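Prerkcombe cell goes back to work after gripper service

PRERKCOMBE, November - Gesteck has published the service routine for its Dradar handling cell, which has now completed 300 hours of running at the company's Prerkcombe workshop with the same set of gripper fingers. The fingers are reported to be in better condition than the manual.

The routine takes 46 minutes. The arm is parked, power to the gripper is locked off and each finger is checked for play at its fixing. Nuts are tightened to the marked setting and no further. An earlier edition of the instructions said "firmly", a word that meant something different on every shift and cost the firm two fingers.

With the gripper back on, the cell runs 29 slow test picks before it is allowed anywhere near paid work. Any slip sends it back to the first page. Gesteck admits this is dull, and has declined several suggestions for making it less so.

The wrist software, supplied by Xiong, now puts up a reminder every 260 hours. It can be postponed once. The previous version could be postponed for ever, and was.

The full routine, with a revised page on cable checks - the old one showed a different robot - is available free to Dradar owners from the Gesteck service desk, which opens at 8am and answers the telephone shortly afterwards.

ENDS 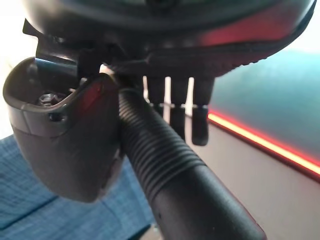
Close view of the gripper at the Prerkcombe cell, with a ribbed black tube running past one finger.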